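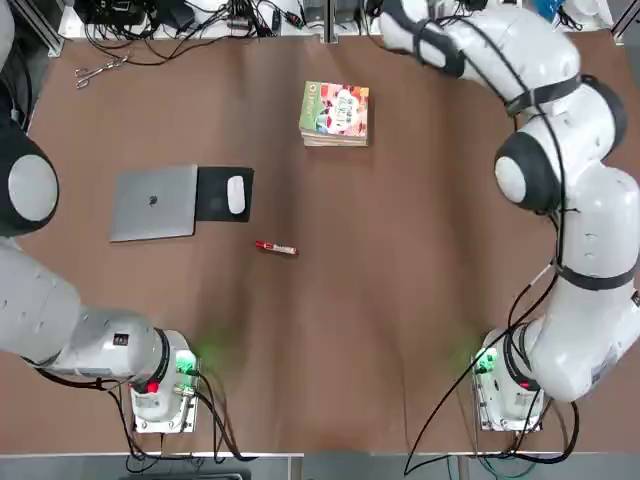 **Table padding** is a layer of soft or semi-rigid material placed between a tabletop and its outer covering. It protects the surface below from heat and impact, reduces noise, and keeps the covering from sliding. The term covers both loose pads, which are laid down before a cloth and removed with it, and fixed pads, which are attached to the underside of the table along the edge. In the hotel trade the loose form is often called a *silence cloth*, or *molleton* after the French word for a thick napped flannel.

## Materials

The oldest common padding is cotton flannel, napped on one or both sides. It is washable, but it shrinks in the first few launderings and is normally cut oversize to allow for this. Wool felt resists heat better and recovers its thickness after being pressed, but it is difficult to wash and attracts moths in storage.

Coated paddings consist of a napped cotton or polyester base with a vinyl face. The vinyl stops spills from reaching the tabletop. It also holds fold lines, particularly when the pad has been stored flat under weight, and may need several hours at room temperature before it relaxes. Closed-cell foam is lighter and cheaper than either felt or flannel. It compresses permanently under narrow loads such as lamp bases and table legs.

Fabric weight is given in grams per square meter. Restaurant flannel is usually sold below 500, while heavy felt for conference tables may exceed that figure.

## Fitting

Loose pads are cut to the size of the top or slightly larger. A pad that ends exactly at the edge leaves a visible ridge under thin linen, so many makers add an overhang of 4 inches on each side. Elastic hems, corner ties and drawstrings are used to hold the overhang in place. Round tables are generally fitted with a drawstring, as elastic tends to pull the pad off center.

Fixed pads are stretched over the top and stapled or tacked underneath. Tension is applied first at the middle of each side and then toward the corners. Uneven tension produces two typical faults:

- **Drag lines**, short creases that run from a single staple toward the center
- **Slack creases**, broad shallow folds that move when the surface is brushed by hand

Drag lines are corrected by lifting the staple and resetting it. Slack creases require the whole side to be released. Adhesive fitting is used on some folding tables but makes replacement slow, and residue must be scraped off before a new pad will lie flat.

## Trade and manufacture

Padding was a side product of blanket mills for most of its history. The Dillmont mill at Lundilham wove napped flannel for hotels in 3 widths, the widest of which could cover a banquet table without a seam. The Buvard pad, named for the French word for blotting paper, was an absorbent type with a thin pulp core. It was withdrawn because the core broke up in the wash.

Vinyl-faced padding was later sold by the yard under the Özkan name. Its pattern book, compiled by İlker Sönmez, lists 287 combinations of color, grain and backing, with brown and gray grains making up the largest groups.

## Care

Flannel and polyester pads are machine washed and dried flat. Vinyl faces are wiped with mild soap. Solvent cleaners remove the plasticizer and leave the face stiff. Pads of all types are stored rolled, face outward, on a tube wide enough

to prevent creasing.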